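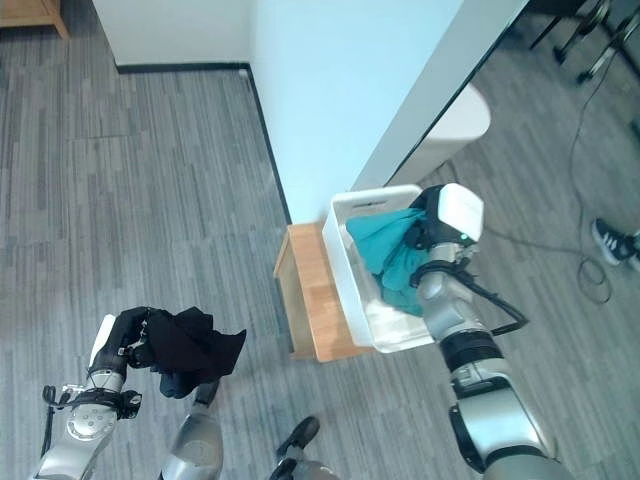
Shop notes, October

Quick one this month, we are slammed. Leaf season plus everybody getting the car cleaned up before the salt goes down.

Winter detail slots. Going fast. Mornings are mostly gone, afternoons from 2 on still have room. Call the front desk or stop by the Trudberg counter, Mimoza Mujić has the book. Please don't text Edin for a slot, he is in the wash bay all day and his phone is in a locker.

Interior package has changed a little. Seats, carpets and headliner are now one price instead of three. Pet hair is still extra — sorry, it takes as long as it takes. Child seats: take them out before you drop off if you can. We will not put them back in for you, the straps have to be fitted by whoever uses them.

Leather. Jenő Nyitrai is back from his course at Đorđević and is taking on small repairs again. Cracks, scuffs on the side bolster, worn steering wheels. Not burns that go through to the foam, those need a new panel and we send them over to Skikthorpe. Bring the car in for a look first, photos never show the color right. Black is easy. Tan is a pain and cream is worse.

Undercoating. We do it on the lift, car has to be clean and dry underneath so plan on leaving it overnight. Older trucks, leave it two. If there's already scale on the frame rails Blagoje Halilović will call you before he sprays anything. Spraying over loose rust is money thrown away and he won't do it, so no point arguing with him.

Cost is $100 off the regular price if you book undercoating and a full detail together. Good through the end of next month. Can't be combined with the fleet rate.

Fleet customers: we now have some 25 vans on the regular schedule, thank you. Keys go in the drop box at 1405 Kolov, not through the office door slot. Write the plate number on the envelope, three white vans look the same at 6 am. If a van is going to miss it's day just let us know the afternoon before.

Wiper blades and washer fluid are in stock. Get the winter fluid, the blue summer stuff freezes in the lines and then you're back here anyway.

Lost and found is getting full again. Two pairs of sunglasses, a garage remote, one kids boot (left). Ask at the counter.

Questions about a bill go to Kyung-tae Won, he is in untill four most days.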